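Last updated: August

4.2 Evaluation of the Testholm simulation kit

We reviewed the Testholm kit, a paid add-on to the Gikatwood simulator, as a source of practice scenes for two-armed household robots. The kit ships with 14 room layouts and 200 surface textures. We ran 17 tasks in it, each with 5 random seeds, and logged the views from the wrist and from above the body.

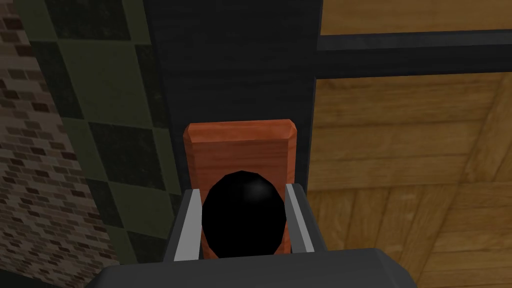

Figure 3a. Rendered close view of the gripper holding a black ball in front of an orange block.

Objects in the kit use coarse meshes – the outline of the ball is visibly faceted. This kept load times short on our machine. Contact settings are stored per object and had to be edited by hand for round items.

Textures are drawn at random for each layout, so patterned tile and wood grain can end up side by side. We left this setting on for all runs.

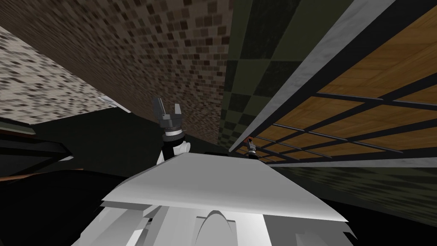 Figure 3b. Rendered view from above the robot body, with both arms raised beyond the front panel.

In the body view one arm looks much smaller than the other, and small items near its gripper cover few pixels. We therefore used the wrist view for grasp labels and kept the body view for arm position only.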